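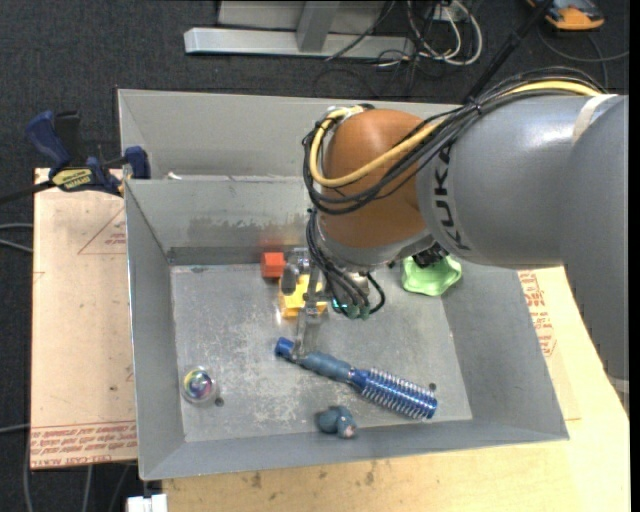 Setting up your first novel in Usari is the fun part, so take your time with it! Before you type a chapter, you'll build a story board, where every symbol, setting and running motif gets a card of its own. A card can hold anything you'd like to follow through the book: a lighthouse, a song, a yellow cable looping around a machine's orange-brown joint. Color makes a great motif, and yellow against all those black cables would already give you a card title.

2.1 Creating motif cards

1. Open your manuscript and choose Board, then New Card.
2. Type a short title. Titles can run up to 74 characters.
3. Pick the chapters where the motif turns up. You can add more later – most of us do, all the way through the second draft.
4. Under Meaning, write what it stands for in chapter one, and again for the last chapter.
5. Select Save.

Note: Wumpini Tsikata's sample novel, Alska, comes with 13 finished cards. Open it and poke around! Her river card changes meaning twice, and it's a joy to follow.

Caution: Deleting a card also deletes its chapter links. Choose Archive if you might want them back.

2.2 Seeing a motif across the book

1. Choose View, then Thread.
2. Click any dot to jump to that passage.
3. Drag a dot to move its link to another chapter. Your text stays where it is.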